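3.2 Gathering the demonstrations

We recorded everything by hand, with the gripper held like a chunky pair of tongs and a camera looking down past the fingers. I'd love to say we built a proper lab bench for this, but we didn't. We worked on ordinary desks with the keyboards, screens and cables left where they were, and I think that helped. The Trultia set we started from was all bare tabletops, and a policy trained on it got lost the moment a stray wire showed up (very annoying to watch!).

Striped fabric was my pick. Stripes bend when the cloth bends, so you get a free hint about the shape of a fold, and I wanted to see if the model would use it.
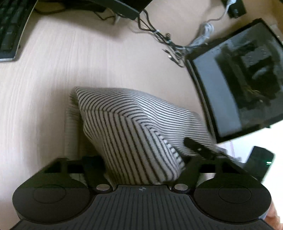
My first rule was far too loose: pick the thing up, do something sensible, put it down. Everyone had their own idea of sensible, and the early Birkik batch was such a mess that I threw out 279 recordings and wrote new instructions. In the new version each person starts with the fingers open, closes on the fabric once, lifts, and lets go inside a taped square. If you miss, you keep recording and try again. I really wanted those second tries, as they're the only place the model can learn how to recover from a bad grab.

We ended up with 1,460 recordings from 6 people, and I capped each person at 300 so that one fast pair of hands couldn't take over the whole set. Some of our people squeeze early and some hover forever, and you can see it plainly in the finger-width curves.
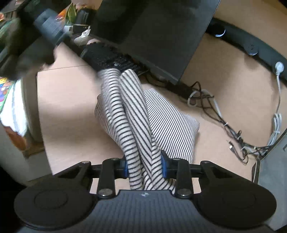 Figure 4. Striped cloth pinched between the blue-faced pads, with a second gripper at upper left.

Labeling came next, and it was slow going. We marked the moment of first contact and the moment of release in Zirkari, then checked the marks against the finger width. Where the two disagreed I went back and watched the recording myself, usually with coffee.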